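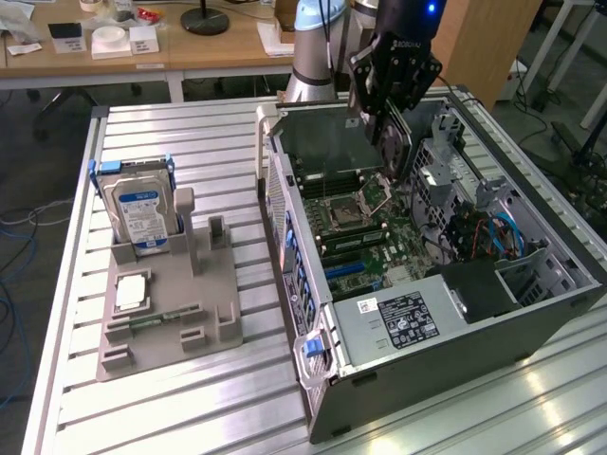 1. Ausgangslage und Fragestellung

Im Rahmen des Projektmoduls haben wir untersucht, wie gut sich ausgemusterte Bürorechner wieder in einen brauchbaren Zustand bringen lassen. Die Rechner stammen aus einem Bestand der Firma Vendau, die ihre Arbeitsplätze im Februar auf Notebooks umgestellt hat. Ein Teil der Geräte sollte verschrottet werden, obwohl an vielen nur einzelne Bauteile defekt waren. Unsere Fragestellung lautete: In welcher Reihenfolge zerlegt und montiert man einen solchen Tower, damit möglichst wenig Bauteile beschädigt werden und die Arbeit von einer anderen Gruppe wiederholt werden kann?

Das Projekt trägt den Namen Prarkuvo. Firdevs Dönmez hat die Montagefolge ausgearbeitet, Yiğit Gündoğdu war für die Bauteilablage und die Dokumentation zuständig. Der Bericht beschränkt sich auf die Hardware. Die Installation der Software ist Thema einer anderen Gruppe.

2. Arbeitsplatz

Gearbeitet wird auf einem Tisch aus Aluminiumprofilen. Der Tower liegt auf der Seite, das Seitenblech ist abgenommen. So liegt die Hauptplatine waagerecht, und Prozessor, Kühler und Speicher können senkrecht von oben eingesetzt werden. Bei stehendem Gehäuse muss man den Kühler während der Montage halten, was in unseren Vorversuchen zweimal zu verkanteten Befestigungen geführt hat.

Links auf dem Tisch befindet sich die Bauteilablage, eine graue Platte aus dem 3D-Drucker. Jedes Teil hat darauf einen festen Platz:

Festplatte: 3,5 Zoll, Western Digital, hochkant in einem Schlitz, mit blauen Kunststoffschienen an beiden Seiten
Prozessor: in einer quadratischen Vertiefung im unteren Teil der Platte
Arbeitsspeicher: unterhalb des Prozessors zwischen grauen Klammern

Die erste Fassung der Ablage hatte für den Prozessor nur eine flache Mulde. Das Teil ließ sich darin verschieben und lag nicht immer gleich ausgerichtet. Für die zweite Fassung haben wir die Vertiefung enger gezeichnet. Auch der Schlitz für die Festplatte wurde geändert, weil wir die Schienen beim ersten Entwurf nicht mitgemessen hatten – ein vermeidbarer Fehler.

3. Montagefolge

Wir haben folgende Reihenfolge festgelegt:

Schritt 1: Netzstecker ziehen, Gehäuse auf die Seite legen, Seitenblech abnehmen.
Schritt 2: Kabel aus dem Bereich der Hauptplatine zur Seite legen.
Schritt 3: Halterahmen des Sockels öffnen, Markierung am Prozessor mit der Markierung am Sockel vergleichen.
Schritt 4: Prozessor ohne Druck einlegen, Halterahmen schließen.
Schritt 5: Wärmeleitpaste auftragen.
Schritt 6: Kühler gerade aufsetzen, über Kreuz befestigen, Lüfterkabel anschließen.
Schritt 7: Speicherriegel einsetzen, bis beide Seiten einrasten.
Schritt 8: Festplatte mit den Schienen in den Laufwerkskäfig schieben, Daten- und Stromkabel anschließen.
Schritt 9: Sichtkontrolle, dann Probelauf bei offenem Gehäuse.

Ursprünglich stand der Speicher vor dem Kühler. Bei einem der Gehäuse war der Platz neben dem Sockel aber so knapp, dass wir beim Aufsetzen des Kühlers an den Riegel gestoßen sind. Danach haben wir die Schritte getauscht.

4. Beobachtungen

Am meisten Zeit haben die Kabel gekostet. Im Bereich des Laufwerkskäfigs liegen rote, blaue und schwarze Leitungen dicht beieinander, und ein SATA-Kabel in einer Schlaufe rutscht leicht dorthin zurück, wo man gerade arbeitet. Im zweiten Durchgang haben wir die Leitungen vor Schritt 3 mit Klettband gebündelt.

Für den Probelauf haben wir 30 Minuten angesetzt. In dieser Zeit wurden Lüfterdrehzahl und Prozessortemperatur abgelesen. Im Leerlauf lag die Drehzahl bei 800 Umdrehungen pro Minute, unter Last bei 1.000. Ein Gerät schaltete sich im ersten Versuch selbst ab. Ursache war ein nicht vollständig befestigter Kühler; nach der Korrektur lief es durch.

5. Offene Punkte

Die Ablage passt bisher nur zu einem Gehäusetyp. Für die Rechner mit schmalerem Laufwerkskäfig fehlt noch ein zweiter Schlitz. Außerdem sind die Plätze nicht beschriftet – für uns war das kein Problem, für die nachfolgende Gruppe sollte es ergänzt werden. Die Zeichnungsdateien liegen im Projektordner unter Prarkuvo, Unterordner Ablage, Fassung 2.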